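Server bench, Gerkau — gallery

May refurb round at the Gerkau workshop. Second-hand boards mostly, in for new chips and memory, then off to the schools on the Plurnton list. 36 boards to get through this time, almost 600 sticks of memory in trays waiting to be sorted (still not sorted). More pics when I get a minute.

Xeon E5 in its socket, metal frame round it, lever tucked down along the side. Coin cell over on the left in its round holder — we change those as a matter of course, they cost next to nothing and a flat one wastes a whole morning.
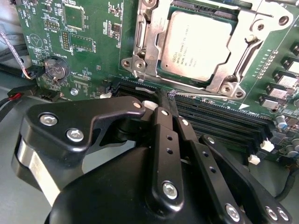

Sabine Ostermann
Workshop lead, Gerkau

Long black slots just below the socket are for the memory. Malte Harms has a chart on the wall for which slot gets filled first, please use it. Five boards came back last year with the sticks in the wrong order and nothing else the matter with them.

Paste gets cleaned off before a chip goes anywhere near a tray. Lint free cloths are in the Cantero box, top shelf, and put the lid back on.

Next one is a Dell board with the load plate up. Worst bit of the job this, the pins in the socket are tiny and a bent one usualy means the board goes for spares. Chip goes straight down, no sliding. Check the corner mark first, then check it agian. We lost two boards to bent pins in the last round.
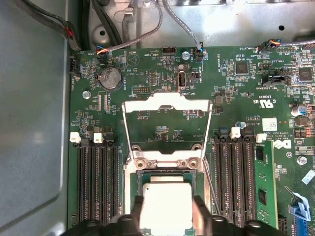 Chip just over the open socket, one green memory module in on the right.

Boards that pass go in the Vekex crates, antistatic bag each, label on the outside. Fails on the bottom shelf by the door with a note saying what's wrong — "dead" is not a note.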